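Can I roll a cash-secured put when I only have the cash for one contract?
Posted in Options and Income by Stavros Berisha

I have been selling cash-secured puts on one stock, Grolero, since June. My account is with Senura and it is a plain cash account, no margin. I sold 1 put with a strike of 16 that expires in a little over a week. The stock has slipped to a bit under the strike and I would like to avoid assignment for now if I can do it without paying out of pocket.

What I want to do is buy back the put I have and sell the same strike a month further out. I understand this is called rolling. My trouble is with the cash. I have $3,000 in the account and $1,600 of it is set aside for the put I already sold. That leaves $1,400 free. If I sell the new put before the old one is closed, I would need another $1,600 and I don't have it. If I close the old one first, I am exposed to the price moving while I enter the second order.

I tried entering it as one order last night and got a message saying "insufficient funds for this strategy." I don't know if that is because of my balance or because my account isn't approved for it. The help pages only talk about rolling covered calls.

Also, does it matter whether I do this now or wait until the last day? I've read both. I don't mind owning the stock in the end, I would just like to collect another premium first if it makes sense.

Ro-un Kong

A roll is two trades: a buy to close on the put you have and a sell to open on the new one. Most brokers let you send them together as one order with a net price. You ask for a net credit, say $0.20, and either both legs fill at that price or better, or neither does. That takes care of your worry about the price moving in between.

When the order is treated as a roll, the cash held against the first put is released as the first leg closes and then held against the second. Same strike, same number of contracts, so the requirement stays at $1,600 less whatever credit your broker lets you count. Your $1,400 shouldn't come into it.

The message you got has two likely causes. One is that you built the order as a spread from the option chain. To the system that looks like two new positions, and in a cash account it will be refused. Go to the positions page, pick the put you are short, and look for "roll" or "close and open" there. Check that the first leg says buy to close. If it says buy to open, that's your problem.

The other is that your approval level covers cash-secured puts but doesn't allow orders with more than one leg. Some brokers tie those together and some don't. You would have to call and ask, and while you are on the phone you can ask them to place the roll for you. Ask first if there is an extra charge for that.

On timing, look at how much time value is left in your current put. Take the price of the put and subtract the amount it is in the money. If the stock is at $15.70 and the put costs $0.55, then $0.30 of it is in the money and $0.25 is time value. While there is a fair amount of time value left, early assignment is unlikely. When it gets down to a few cents the chance goes up, and the spread between bid and ask on a small stock can eat most of your credit. I generally roll when there is a week or so to go. Waiting until the last afternoon can work, but you have less room if the order doesn't fill.

One more thing to check is whether there is a net credit at all. The further the stock falls below your strike, the smaller the credit for going out one month. If you can only do it for a debit, I would take the shares. You said you don't mind owning them, and your real cost is $16 less the premiums you have already kept.

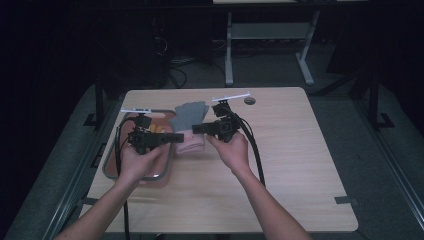 Slavica Vukadinović

I agree with most of that, but watch the earnings date. Going out a month may put the new put on the other side of an earnings report, and the larger premium you see for that month is there for a reason. I rolled a put on Prorkau straight through earnings without looking, and the stock opened far below my strike the next morning. I was assigned and held it for almost a year.

If you can't get the single order to work, doing it in two steps isn't terrible for one contract. Close the old put first with a limit order in the middle of the trading day, when the spread is usually tighter. Wait for the fill. Then refresh the page and check your available cash before you enter the new one. At my broker it updates right away, but I have seen it lag by a few minutes. Don't use a market order for either leg.

Also write down both legs for your taxes. The roll shows as one order on the screen, but the put you bought back is a closed trade with its own gain or loss, and the new one starts fresh. If you closed the old one at a loss and sold a new one right away, ask whoever does your taxes about the wash sale rules. I won't try to answer that part.

Roland Entwistle

Just take the shares and sell calls on them. Rolling puts on a falling stock is how people get stuck.

Stavros Berisha

Thank you all. The first leg did say buy to open, so I had it wrong. I found the roll button on the positions page and it let me get as far as the preview with a $0.15 credit. The next earnings report is after the new expiration as far as I can tell. I'll put it in tomorrow as a limit order and leave it for the morning. If it doesn't fill I will let it go and take assignment.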